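Notes from the planner desk

January went mostly to timing, so if you were hoping for news on the Jollow release, skip down two items! I've been stuck in the part of our stack that decides which camera to believe, and it's a bigger mess than I thought when I signed up for it.

We run two views. The overhead one sees the whole table and feeds the planner, and the little wrist camera takes over for the last stretch before a grasp. Zarei, our perception layer, merges the two into one list of objects with poses. It works fine while things hold still. Once something moves close to the fingers, the wrist view smears, the pose estimate jumps, and the controller dutifully chases the jump (you can hear it, a nasty little buzz). Play food in the green measuring cup is my usual test for this. 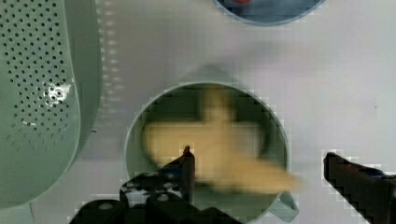
Wonbridge wrote in to say that we should just shorten the exposure and add light, and that every filter we stack on top will cost us latency we'll regret later. Fair point, and I did try it. More light helped with the smear but gave me hot spots on the shiny plastic, and then the segmenter started inventing edges in the colander. So for now I'm doing it in software. Each wrist frame gets a blur score, and anything that scores badly still goes in the log but can't move the target. The controller coasts on the last good pose for up to 89 milliseconds, and after that it stops and asks the overhead view for help.

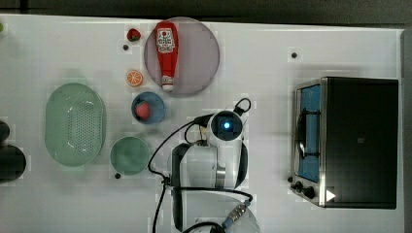

The asking part is where I spent most of the month. The overhead pose is coarser, and the arm itself can block what we need, so I don't want the planner to treat it as gospel. It now comes in with a wider uncertainty, and the approach slows down to match. I replayed 810 logged grasps through the new code and the buzz is gone in all but 20 of them. Those look like a clock offset between the two streams, so that's next - I'd love to hear from anyone who has fought the same thing.

The patch is on the Jultwood branch if you want to try it. Turn the blur threshold down before you run it on older logs.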